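Thread on what I learned moving my household paperwork out of one big drawer. It took most of May and I have had a few questions about it, so I am writing it down in one place.

1/ The starting point was a filing cabinet drawer with 10 years of paper in it. Tax returns, appliance manuals, vet bills, leases for two apartments I no longer rent. Nothing was in order.

2/ I did the first pass standing up, with no reading. Anything with a government seal or a signature went left. Anything from a utility went right. Everything else went on the floor.

3/ The utility pile was the easiest. Soratgate keeps 36 months of statements online, so I checked that I could log in and then shredded the paper ones. Khalaf Water only keeps the current year. I kept those.

4/ Manuals: I kept the boiler and the oven. The rest are for things I don't own anymore - a bread machine, a printer, a radio.

5/ My sister-in-law Sulastri Pattinasarany does bookkeeping and she told me to sort by what I would be looking for, and to forget who sent it. So "car" is one folder. Title, insurance, repair receipts, the parking permit from Cerklow. Before that I had them in four places.

6/ Trays and baskets.
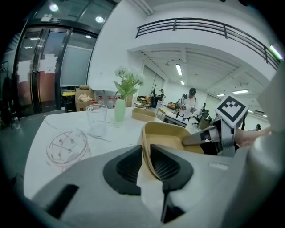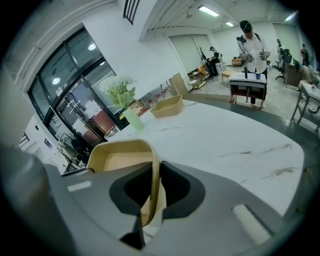
7/ Next, the inbox problem. New mail used to sit by the door until it fell over. Now it gets opened the day it comes in and the envelope goes straight to recycling. If it needs a reply, I write the due date on the top corner in pencil.

8/ Medical bills took the longest. I matched each bill to the insurance letter by date of service and stapled them together. I found one I had paid twice. The clinic in Horkberg mailed a refund check for $60 after one phone call.

9/ Things I did not throw out even though I wanted to: old pay stubs from a job with a pension, the closing papers on my mother's house, vaccination cards. They are in one envelope at the back, labeled in marker.

10/ I tried scanning everything and gave up on the second evening. I scan the passport, the birth certificates, the car title and the will. Those took less than an hour.

11/ The drawer now closes. There is still a shoebox of photos and loose negatives on the closet shelf, and I am leaving that for the winter. If you have a good way of labeling negatives, please reply with it.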